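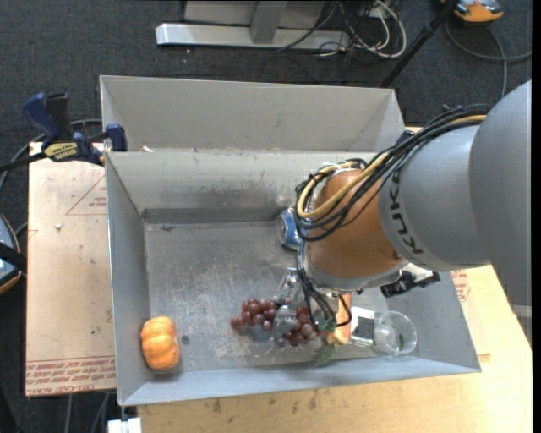

Trakden Works Open Day: Buttons, Buns and a Very Long Staircase

I went to the Trakden button works because my sister-in-law had a spare ticket and I had a free Thursday in December, and because I had never in my life wondered where a button comes from. This seemed like something to fix before I got any older.

The works sits at the bottom end of Tustelden, past the bus depot, on a road that the map calls an avenue. Doors opened at ten. By ten past there was a line back to the gate, most of it retired, all of it better dressed for the cold than I was. We were given a paper wristband, a safety leaflet and a bun. The bun was good. I mention it now since the catering went downhill from there.

Our guide was Giang Đinh, who has worked in the finishing department for 17 years and talks the way people do when they like their job and have stopped being embarrassed by it. She started us in the material store, where the button begins as one of three things: a sheet, a rod or a sack of shell. The sheets are polyester resin, poured into a spinning drum and peeled off while they are still bendy, like a fruit snack. The rods are the same stuff, cast in tubes and sliced like salami. The shell comes in as shell. It smells exactly how you would expect a sack of shell to smell, and the woman next to me stepped back onto my foot.

From there you go up. The building was put up as a grain store, and whoever converted it saw no need for an elevator that visitors could use. I lost a few of my group on the second landing and did not see them again until the gift shop, where they looked rested.

The blanking room is where it gets loud. A blank is a button with no holes and no manners. The machines stamp them out of the soft sheet, and each blank then sits in hot water and goes hard overnight. Turning comes next: a cutter shapes the face, another shapes the back, and then a drill puts in two holes or four. I asked who decides between two and four. "The customer," said Giang, kindly. Two is mostly for blouses and four is for anything that has to survive a small child. There was a man near the front who wanted to talk about shanks, and he got his wish for quite a while.

I liked the tumbling room best. The turned buttons go into wooden barrels with water and pumice, and roll around until the edges are smooth. Then they roll some more in dry barrels with wax and little pegs of wood until they shine. A fine shine takes 50 hours. You stand there listening to what sounds like a beach being dragged over a parking lot, and it is oddly restful – I could have done with a chair.

Sorting is done by eye at the end of the line, under lamps, by people who can spot a chip I could not find when it was handed to me. They let us try. I passed a tray that I thought was perfect and had 12 handed back to me, very politely, in a little dish.

The sample room holds 700 drawers, each with one style sewn to cards. Most of them are no longer made. The oldest styles have names in place of numbers, and the house favorite is the Kestance, a dark green coat button with a rope edge that was in every winter catalog for years and then in none. A tailoring shop called Hứa still orders it in small runs and is the only reason the tool for it hasn't been scrapped. I wanted a set very badly. I don't own a coat it would suit.

Lunch was soup, served in the packing hall at a temperature you could have bathed a baby in. The talk afterward, on the history of the thread hole, was longer than the title suggests. I will say only that the slides were in the wrong order and that the speaker went through them anyway.

The gift shop sells mixed bags by weight, which is how you come home with far more buttons than shirts. Cards are accepted, but the reader was having a bad afternoon, so bring cash. Parking is free if you arrive before the bus crowd. Wear flat shoes for the stairs, and eat the bun slowly.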